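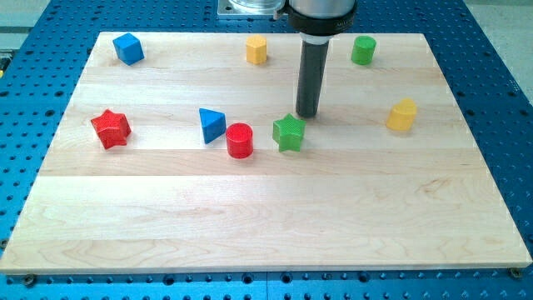 I've now read 3 articles in a month telling me to oil my chopping board weekly, and I don't believe a word of it.

The latest came from Fairweather, who happen to sell a small tin of oil. It says an untreated maple board will "fail" within two years. Fail how? My mum's has been scrubbed in hot water since before I was born and it still holds an onion perfectly well. It's a bit grey and there's a split at one end. So what.

I did try. I oiled half of mine through July and left the other half alone. The oiled half looked nicer for a few days and made the bread taste faintly of candles. By August I had to look for the pencil mark to tell which was which.

Keegan Tautahi left a comment last time saying I'd used the wrong oil. Maybe. There's always a better oil, and it always costs more. I'll carry on with washing up liquid and standing it on its edge to dry.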